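Fondeo Remote Teaching Kit Review: You Still Have to Do the Work

Culangate > Reviews > Robots

The sales page for the Fondeo kit says you can teach a humanoid a new job "before lunch." I'd like to know what time they eat.

Fondeo sells a headset, a pair of tracked gloves, a foot pedal and a piece of recording software called Feyisa. You put on the headset and see what the robot's head camera sees. You move your arms and the robot moves its arms. Press the pedal and Feyisa starts saving everything: the video, the joint positions, what your fingers did and when. Press it again and it stops, and that is one demonstration. Collect a big enough pile of these, train on them, and the robot is supposed to do the job without you in the headset.

I used the kit through most of June at Wostmont, a shared workshop that already had a humanoid the software supports. The robot isn't included, and neither is the computer you need for training. Keep that in mind when you look at the price, and also when you read the word "complete" on the box.

The task I picked was an apple and a basket. The apple starts on the table, the basket sits near it, and the apple should end up inside. I chose it because it's the same sort of thing the Fondeo demo video does, and I wanted to give them their best shot.

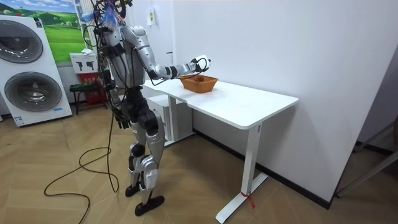
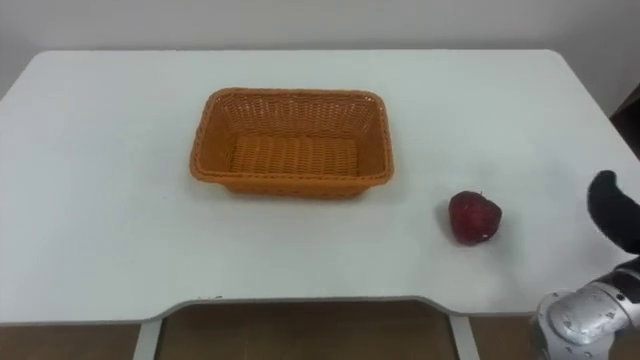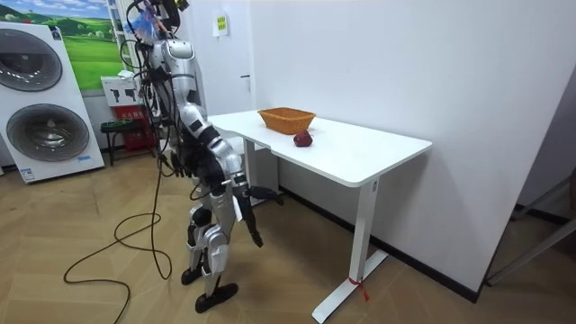
Dagim Wolde
Reviewer, Home and Workshop Robots
Jul 2, 2024

Setup

Getting the gloves to match the robot took most of the first morning. You stand with your arms out, then bent, then down at your sides, and Feyisa works out how your body lines up with the machine's. It wants you to do this every session. It also wants you to do it again if you take the headset off for more than a few minutes, which it mentions in a small gray message that I missed twice.

The quick start guide is one folded sheet. The real manual is online, and it's decent, though two of the screenshots show menus that have moved. I found the pedal settings by clicking on everything.

One thing the guide should say in large type is to sort out your cables first. On the machine I used, they drape off the upper body and end up in loops across the floor. While you are in the headset you're looking at a tabletop and you can't see any of that. Have a second person in the room with a hand near the stop button. The manual calls this "recommended." I would call it required, and I'd be annoyed at any shop that skipped it.

How it feels to drive

Good, for the big movements. You reach and the arm reaches. There is a lag, and for the first hour I kept overshooting and pulling back, but my arms got used to it faster than I expected. By the second session I could bring the hand in over the basket and stop there without thinking much.

The fingers are another story. The gloves track your fingers well enough, but they can't tell you anything back. You don't feel the apple. You find out you're touching it when it rolls. So you learn to watch for tiny shifts in the picture, and you squeeze more than you need to, and then the robot learns from someone who squeezes more than they need to. I don't see how you get around that with this hardware. Fondeo lists "natural touch" as a feature and I couldn't find anything in the box that it could refer to.

Depth is the other headache. Looking down at a plain white table, I had trouble judging how high the hand was. I started using the shadow under the apple as a guide, and that helped a lot. It also made me wonder what would happen when somebody changed the lights.

And the robot's own hand gets in the way. Come in from above and there's a moment when you can't see the thing you are trying to pick up. I ended up approaching a little from the side, which felt clumsy but gave me a view.

Recording

I have fewer complaints here. Feyisa is a solid piece of recording software. Every take shows up in a list the second you lift your foot, you can scrub through it, and deleting a bad one takes two clicks. You can tag takes, too. I used "slow," "bumped" and "good," and later on I was very glad I had.

Be strict about deleting. On my first day I kept everything, including takes where I hovered over the basket for a while, making up my mind. Guess what the trained robot did. It reached over, hung there, and hung there some more. It looked thoughtful, if you were in a generous mood. I threw those takes out and trained again, and most of the hovering went away.

The storage plan is stingy. The free tier keeps 200 demonstrations on their server, and after that you pay or you move them to your own drive. Moving them is easy, to be fair. The reminder that you could be paying pops up each time you open the program.

Did it learn?

Sort of. Fondeo suggests 500 demonstrations for a simple pick and place. I stopped at 300, partly to see how much slack there was in that number and partly because my shoulders hurt.

With the apple and the basket placed close to where I had put them while recording, the robot picked up the apple and got it into the basket more often than not. I'll admit I enjoyed watching that. When I slid the basket toward the other end of the table, it got worse. When I swapped in a smaller apple, it got a lot worse, and several times it closed its fingers on air and carried nothing to the basket with great care.

Fondeo's support person was polite about this and told me to record more variety. Fair enough, I should have moved things between takes from the start. But that's the whole trouble with "before lunch." Variety is hours. It's you in a headset, moving an apple a few inches, putting it in a basket, and doing it again. The kit records your work very well. It doesn't make there be less of it.

I also tried the hand-guiding mode, where you skip the headset and push the robot's arm through the motion while it goes limp for you. On paper this should be easier. The arm is heavier than it looks and you have to stand close enough to end up in the robot's camera view. I had my own sleeve in nearly every take. I did a handful and went back to the gloves.

Price

The kit costs $500 a month on a one-year lease, and there's no option to buy. For a lab or a company that already has a robot and someone whose job is to collect data, that may be fine. Feyisa saves real time compared with the homemade scripts I've seen people fight with. For a hobbyist, or a small shop hoping to get a machine packing fruit by the fall, I'd wait.

What I liked
Fast, clear take list with tags
Arm tracking you get used to in a session or two
Exporting your recordings is simple

What I didn't
No touch feedback, whatever the page says
Body matching every single session
The nagging about storage
Lease only

If you do try one, borrow it first, pick your dullest task, and move the objects around from the very first take. Bring a chair for the person at the stop button. I've sent Fondeo my notes on the manual and they say the pedal section is being rewritten.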